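Gripper lost force mid-lift, log says everything fine

kylie_katene
12th February
Anyone else running the Grirum driver with parallel fingers? Mine went soft in the middle of a lift yesterday. Arm kept moving, fingers just let go, and the log shows fault 2158 and then "OK" one line later. Power cycle fixed it for 10 picks, then same thing again. I had my hand pretty close the second time, so I'm a bit rattled.

Wrist cam from the bench, if it helps:

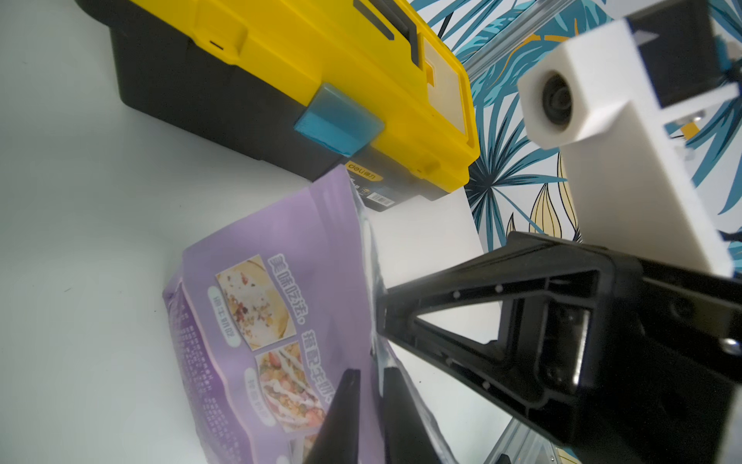
Fingers at the snack packet, deli toolbox behind it

psethi
2158 was undervoltage on mine. Check the connector at the wrist, it works loose when the cable twists. Took me a whole weekend in November to find it!

tariq_u
Not convinced. Undervoltage would drop the camera too, and hers clearly kept going. I'd blame the firmware - version 12 clears faults by itself, which is a terrible idea if you ask me.

psethi
Depends how the camera is fed. Mine has its own supply and never blinked.

chunhua.yao
Whichever it is, please keep your hands out until it's sorted. Make the arm stop on any gripper fault, don't wait for the log.

kylie_katene
Fair, doing that first. Camera is on a separate supply too, so I'll reseat the connector tonight and roll back the firmware if it drops again.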